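Does Recycling Metal at School Pay for Itself?
Student project report
16/06/2023 | By Stela Costache and Relu Zamfir 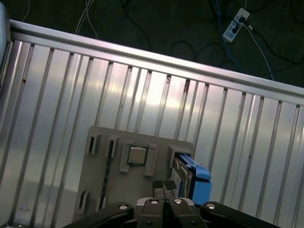 Aluminum in one of its many everyday uses: a slotted tabletop.

The Stillville recycling program has a poster in every hallway. It says that our cans "pay for new books." We wanted to know if that was true, and we did not expect it to be.

Our first problem was finding any records. The office had a folder with receipts from Fliveta, the scrap yard that takes the cans, but they only went back to last fall. Before that there is nothing, so any claim about earlier years is a guess. We left those years out.

For two weeks in May we weighed the bags from the cafeteria bins. The total was 40 pounds. Some of that was not aluminum. We found steel lids, juice boxes and a lot of liquid, and we did not subtract the liquid because we had no fair way to measure it. Our weight is too high, and we think the program's own numbers are too high for the same reason.

The receipts add up to $124 for the school year. Nathalie Goossens, who signs for the money, told us it goes into the general activity fund. Books do come out of that fund, but so do bus rentals and pizza. Saying the cans buy the books is a stretch. The bags and the gas for the trips to Fliveta are not written down anywhere, and when we asked who pays for them we got two different answers.

Supporters will say money is not the point - recycled aluminum takes far less energy to make than new aluminum. We read enough to accept that. Still, it only helps if the cans would otherwise be thrown out. Several students told us they used to take theirs home to recycle, and we have no idea how many others did.

We also asked for sorting records from before the posters went up. There are none, so we can't say the posters changed anything.

Our survey was weak. We handed it out at lunch next to the bins, which probably brought in people who already use them. Ruxandra Stoica pointed this out after we had finished, and she was right. We are not using the results.

What we would do next: drain the bags before weighing, write down the costs, and take the line about books off the poster until someone can show it.

Contact: Stillville Student Projects | Copyright 2023 | Back to top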